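September, late, kettle on for the second time

I have to write this down while I'm still buzzing. The bread worked! Three weeks of bricks and puddles and tonight a proper loaf, high and round, with a crust that crackled when I set it on the rack. I stood in the kitchen with my ear right next to it like a kid with a seashell.

What changed was the flour, I think. I walked over to the mill shop at Clonbridge this morning and bought the stone-ground stuff, plus a little rye to feed the starter. The starter loves rye. It had climbed right up the jar by noon and smelled of apples and a bit of beer. I used 70 grams of rye and 200 of the strong white in the first mix, then let it sit while I did the windows (finally, the windows!). Then the salt, then the folds, every half hour, wet hands, no cheating.

The other thing is water. All the recipes I've been following want so much of it and I kept believing them. I held back a good splash today and the dough felt completely different, springy and sort of alive, and it came out of the bowl in one piece. I could have danced. I did, a little, to the radio.

Green cloth and a lavender plate. I want those colors for the table at the harvest supper:

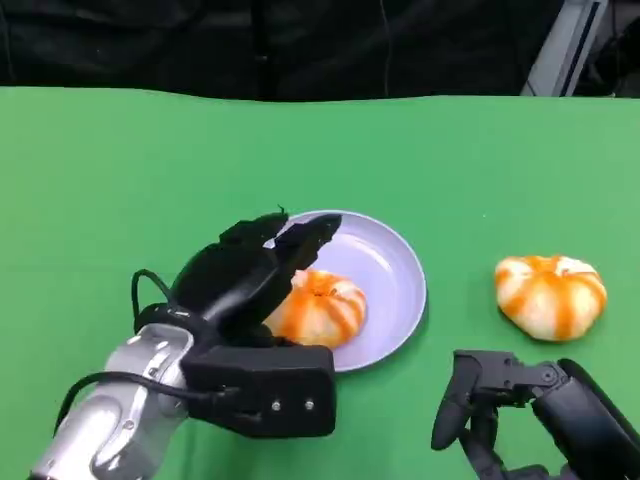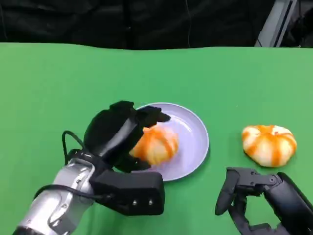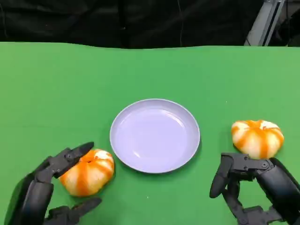
Photos: Setiawan

We're meant to bring bread and something to put on it. I'm thinking butter with honey beaten in, and the plum jam if it has set by then. It was still sliding around the jar at lunchtime. If it stays runny I'll call it sauce and spoon it over the rice pudding.

I want to try seeds next. Sunflower and poppy, toasted first, folded in on the second turn so they don't tear everything up. And an overnight one, in the fridge, baked before breakfast. Imagine waking up to that! I'd have to be up at five but I've gotten up at five for much worse.

Ate two slices with salted butter standing at the counter, then a third sitting down so it would count as supper. The middle was maybe a touch gummy. I cut it too soon, I always do, I can't help it. The holes were lovely though, uneven and shiny, and it had that sour edge that makes you want another bite right away.

Need: more rye, parchment, a new razor blade for the scoring, poppy seeds. Look up the bus to Berkholm, there's a kitchen store there that might have the long baskets. Feed the starter before bed. Rain on the roof now and the whole house still smells like toast.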